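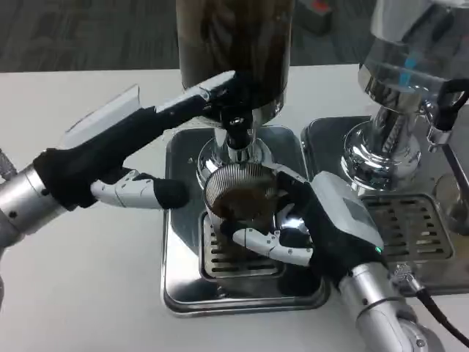 Liette Hawthorne asked whether the grinder could be left switched off before 8 a.m., as the noise carries into the reading room. Agreed for a trial until the end of May.

Ungate House Users' Group
Home | Minutes | Room Booking | Contact

Minutes of the May meeting

Present: Sheldon Tremblay (chair), Liette Hawthorne, Oduor Barasa, Zachary Gosselin (notes). Apologies from Corentin Hoarau.

1. Coffee counter
Oduor reported that the grinder and the espresso machine are staying on the white table for now. Beans come from Grarusmont, up to 6 bags a month. Last month's bill was $379. Sheldon thought this was high. Oduor will ask Petrenko for a price and bring it to the next meeting.

Grounds have been left in the trays under both machines. Users are to lift out the grates, empty the trays and wipe them down at the end of the day. Zachary will put up a card with the steps.

Some members are grinding into a glass and carrying it to the kitchen to brew by hand. No objection, but the glasses must come back to the counter.

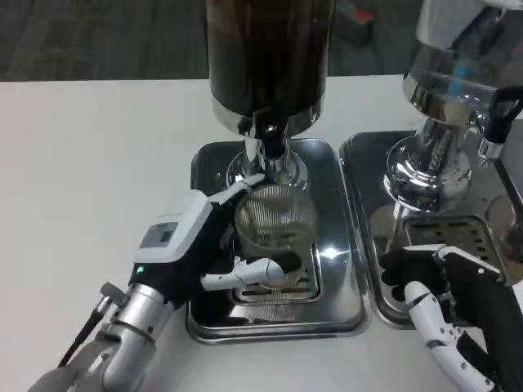
2. Cups and glasses
The count in the cupboard was 78, against 85 on the January list. Liette will check the upstairs rooms before anything is ordered.

3. Carpet
Ramano quoted for cleaning the gray carpet by the counter. Held over until Corentin is back.

4. Any other business
None. Closed at 7:40 p.m.

Related
April minutes
Kitchen rules
Key list and lockup times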